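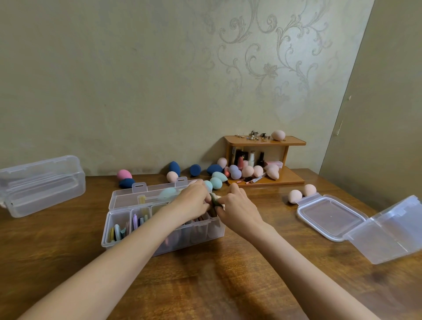

The Postal Delivery Reorganization Act is a statute of the state of Skuka that divides responsibility for mail carriage, post office property and rate setting among separate public bodies. It replaced the Post and Parcels Act, under which a single department had handled all three. The act was signed on Feb 6, 2018, and its main provisions took effect the following April.

Background

Under the earlier law, the Department of Posts ran the mail network, owned the buildings it worked from and set its own charges, subject only to a yearly report to the legislature. The department also licensed private couriers, which competed with it for parcels in the larger towns. Courier firms objected to this arrangement for many years. Their main complaint was that license fees were set by the same office that kept the fee income, and that renewals could be delayed without a stated reason.

A legislative study of the department's accounts found that rural letter service was being paid for out of rents from city buildings, but that the books did not record the transfer. Losses on rural routes could therefore not be separated from losses caused by late building repairs. The study recommended that the two be placed under different management before any decision was made on closing offices. A first bill on these lines passed the lower chamber but lapsed when the session ended without a vote in the upper chamber.

Passage

The second bill was introduced in the lower chamber and sent to the standing committee on communications. The committee held hearings in Wosis, the state capital, and in Tapley, where the largest sorting center is located. Postal unions asked for a guarantee that pension rights would carry over in full, which was added as a separate part of the bill. A proposal to let the new carrier sell insurance was removed.

The upper chamber made 4 amendments. The most disputed concerned membership of the rate board. As introduced, the bill allowed the minister to appoint every member. The amended text gave two seats to nominees of the district councils and barred anyone employed by a licensed courier within the previous four years. The lower chamber first rejected the change, and a conference of both chambers kept it with minor changes in wording.

Provisions

Part One creates Skuka Mail, a public corporation that carries letters and parcels. It must deliver to every registered address, but the number of delivery days may vary by district. The corporation may borrow money only with the consent of the finance ministry.

Part Two transfers land and buildings to a Postal Property Office. Skuka Mail pays rent to the office for the space it uses. Buildings no longer needed for mail may be leased or sold, but a sale requires notice to the district council, which has a right of first purchase at the assessed value.

Part Three sets up the Postal Rate Board, made up of 8 members. The board approves letter rates, issues courier licenses and hears appeals from license holders. Parcel rates are not controlled, except for packages sent to addresses more than 100 miles from the nearest sorting center — a rule that in practice applies only to the Furnlow district and the outer islands.

Part Four deals with staff. Employees of the former department were moved to one of the new bodies without loss of grade or length of service. Disputes over placement were to be heard by the civil service tribunal.

Part Five repeals the earlier act and keeps existing licenses in force until their stated end date.

Implementation

The transfer of buildings took longer than planned. Many older post offices had never been entered in the land register, and some shared a plot with a courthouse or police station. Title to these was settled case by case, and the Postal Property Office operated under temporary orders during this period. Skuka Mail paid a flat rent until the surveys were complete.

The rate board held its first public session in Wosis. Its first order left letter rates unchanged and replaced the former sliding license fee with a fixed charge based on the number of vehicles a courier operates.

Legal challenge

The Furnlow district council brought a case over the sale of its former main post office, claiming that it had not received proper notice. The Property Office argued that publication in the state gazette was enough. The court of appeal ruled for the council, holding that the word "notice" in Part Two means written notice delivered to the clerk of the council. The sale was set aside. Later sales have followed this reading, although the text of the act has not been changed.

Later amendments

A short amending act allowed Skuka Mail to place parcel lockers on land owned by other public bodies without a separate permit. A second changed the reporting year of all three bodies to match that of the state budget. A bill to merge the Property Office into the finance ministry was withdrawn before its second reading.

See also

Post and Parcels Act (Skuka)
Courier licensing
Universal service obligation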